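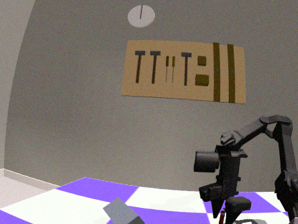 원격조작 시연 수집 과제 중간보고

제출처: 콜토사리(Coltosari) 재단 연구지원팀
수행기관: 탈리다리(Tallidari) 로봇연구실
작성: 아다네치 네구시에(Adanech Negussie), 과제책임자
작성일: 2022년 4월 4일

1. 보고 범위

1월에 제출한 착수보고 이후의 진행 사항을 정리한다. 본 과제는 사람이 원격으로 로봇 팔을 움직여 작업을 보여 주고, 그 기록으로 조작 정책을 학습시키는 것을 목표로 한다. 이번 기간에는 시뮬레이션 환경 구축과 시연 수집을 주로 진행했다. 실물 로봇 실험은 다음 기간에 시작하며, 이 보고서의 수치는 모두 시뮬레이션에서 얻은 것이다.

2. 환경 구축

작업 환경은 보라색과 흰색 체크무늬 상판, 그 뒤의 회색 곡면 벽, 그리퍼를 단 짙은 회색 로봇 팔로 구성했다. 벽에는 시계와 공구판을 걸었다. 공구판에는 망치, 드라이버, 블록 등이 걸려 있으나 현재 과제에서는 조작 대상이 아니고 배경으로만 쓴다. 조작 대상은 상판 위에 놓는 물체로 한정한다.

배경을 단색으로 두는 방안도 검토했다. 초기 시험에서 단색 배경으로 학습한 정책은 벽에 물건이 하나만 추가되어도 접근 방향이 흔들렸다. 이에 따라 처음부터 배경 물체를 포함한 상태로 수집하기로 했다. 체크무늬 상판은 조작자 쪽의 요구를 반영한 것이다. 무늬가 없는 상판에서는 화면만 보고 그리퍼 높이를 가늠하기 어렵다는 의견이 많았다.

3. 시연 수집

이번 기간의 목표는 시연 2000건이었고 목표를 채웠다. 조작자 5명이 참여했으며 작업 종류는 17가지다. 작업은 물체 집기, 옮겨 놓기, 밀기, 물체 위에 물체 올리기의 네 계열로 나뉜다. 조작자는 손에 쥐는 입력 장치로 그리퍼의 위치와 방향을 지정하고, 팔의 관절 각도는 제어기가 계산한다. 그리퍼 개폐는 버튼으로 한다.

조작 인터페이스는 월데마리암(Woldemariam)이라는 이름으로 내부에서 개발해 쓰고 있다. 착수보고 때의 판본에서는 입력을 놓았다가 다시 잡을 때 팔이 튀는 문제가 있었다. 재개 시점의 손 위치를 새 기준점으로 잡도록 고친 뒤에는 같은 현상이 보고되지 않았다. 수정 전에 수집한 시연은 목표 건수에 넣지 않았다.

기록 항목은 관절 상태, 그리퍼 상태, 조작 명령, 카메라 영상, 물체의 위치와 자세다. 물체 정보는 시뮬레이터에서 직접 읽은 값으로, 시연의 성공 여부를 판정할 때만 쓰고 정책의 입력으로는 주지 않는다.

4. 품질 관리

검수는 나홈 페이사(Nahom Feyisa)가 맡았다. 자동 판정을 통과한 시연도 재생하여 확인하고, 다음에 해당하면 제외했다.

- 작업 도중 팔이 오래 멈춰 있는 경우
- 그리퍼나 손목이 상판에 닿은 채 끌린 경우
- 물체를 놓쳤으나 우연히 목표 위치에 들어간 경우

제외 사유 가운데 가장 많은 것은 첫 번째였다. 조작자가 다음 동작을 생각하느라 멈춘 구간이 그대로 학습되면 정책도 같은 자리에서 멈추는 경향이 있다. 앞뒤의 정지 구간은 잘라 내되, 중간에 긴 정지가 있는 시연은 편집하지 않고 버리는 쪽으로 기준을 정했다.

조작자별 차이도 확인했다. 같은 집기 작업에서도 위에서 곧장 내려오는 사람과 비스듬히 접근하는 사람이 있다. 두 방식 모두 유효하다고 보고 통일하지 않았으나, 작은 물체에서는 두 방식이 섞인 자료로 학습한 정책의 동작이 불안정했다. 이 문제는 아직 해결하지 못했다.

5. 학습 결과

집기와 밀기 계열에서는 물체의 초기 위치를 바꾸어도 정책이 대체로 작업을 마쳤다. 올리기 계열은 결과가 좋지 않다. 17가지 작업 중 14가지는 내부 기준을 충족했고, 나머지는 모두 올리기 계열에 속한다. 실패는 주로 물체를 놓는 순간에 생긴다. 그리퍼를 너무 일찍 열거나, 연 뒤 물러나면서 손가락으로 물체를 건드린다.

6. 지연 사항

손목 카메라의 시야 설정을 한 차례 변경했다. 처음 설정으로는 물체에 가까이 갔을 때 손가락이 시야를 많이 가렸다. 기존 시연은 저장된 상태값으로 영상을 다시 생성하여 사용했으며 재수집은 하지 않았다. 이 작업으로 학습 일정이 밀렸고, 실물 로봇 준비도 함께 늦어졌다. 예산 변경은 요청하지 않는다.

7. 다음 기간 계획

올리기 계열의 시연을 추가로 수집한다. 놓는 동작과 물러나는 동작을 조작자 지침에 따로 적고, 작은 물체에 대해서는 접근 방향을 한 가지로 정해 비교한다. 실물 실험은 협력사 소수벤(Sosuven)의 시험실에서 진행하며, 집기 계열부터 시작한다. 실물용 조작 인터페이스에는 속도 제한과 비상정지 입력을 추가한다.

시연 자료의 외부 공개 범위는 재단의 의견을 받아 정하고자 한다. 조작자 식별 정보를 뺀 전체 공개와, 검수를 통과한 시연만의 공개 중 어느 쪽을 선호하는지 회신을 요청한다.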